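Sat 23 September

# Putting the good shoes away

In my house the change of season means changing the shoes. Sandals go up, boots come down, and the dress shoes, which I wear maybe four times in a year, need to go in a box where they don't lose their shape. I was doing this wrong for many years. These are my notes, corrected a few times.

## Before the box

Take out the laces and wash them by hand in a cup with a drop of washing-up liquid. Brush the shoe with a dry brush, also in the line where the upper meets the sole, where the fine dust sits. An old toothbrush is good for the stitching.

Then a damp cloth, well squeezed. Leave the shoes one full night away from the radiator. I did once put a pair on the radiator in a hurry and the leather at the toe became hard like cardboard. No cream has repaired it.

For black leather I use the Zevetti cream in the small glass pot. You need very little, the size of a pea for each shoe. Rub in small circles, wait ten minutes, polish with an old cotton sock. On a glossy toe cap go lightly, otherwise you get a grey cloud which takes longer to remove than the whole job. Don't put cream on the lining.

## Filling

Plain paper, not newspaper. The ink comes off on a pale lining and it stays there. Push the paper to the toe first, then fill the middle part until the creases open a little, but stop before the leather is stretched. Shoe trees are better if you have them. I have only 2 pairs, from Wan, and they go into the shoes which cost the most.

## Which box

The box the shoes came in is usually fine, but mine are always broken at the corners after a few years. I now keep the plain brown cardboard ones from deliveries. What I look for:

- Flat inside, with no tape hanging into it (the glue marks the polish)
- Long enough that the toe doesn't press on the wall
- Completely dry, and no smell of food or soap
- Low walls if the box will stay on an open shelf, higher walls and a lid if it goes in the loft

I lay the shoe on its side. A pair goes sole to sole, heel against toe, with a sheet of paper between. If the box is too small for both, use one box for each shoe and write L and R on the short end. It looks a little silly on the shelf but it works.

Plastic boxes with a tight lid I don't recommend for leather. I tried the Simar ones and in October I found a white bloom on the inside of one heel. It could be wiped off, but I gave the boxes to the kitchen, for rice and flour.

## The table

Clear it first and put down a mat. A dark mat is useful with a light wooden table, as polish doesn't stain it so visibly. If your table has a cable hole, keep the small things far from it - I have lost 19 metal lace tips, some screws and one good needle in this way.

## The shelf

Metal shelving with holes in the uprights is practical, because air can pass behind the boxes. Put the heavy boxes low. Keep bags beside the boxes and not on top of them, and leave a hand's width free at the wall if the wall is an outside one.
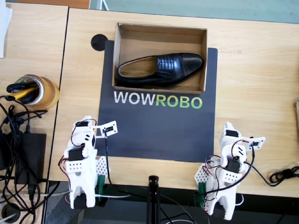
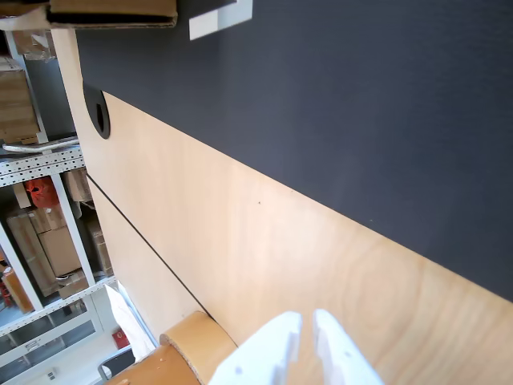
*First picture: black lace-up in a shallow box, on its side. Second picture: the wooden tabletop, with boxes on the metal shelving at the left.*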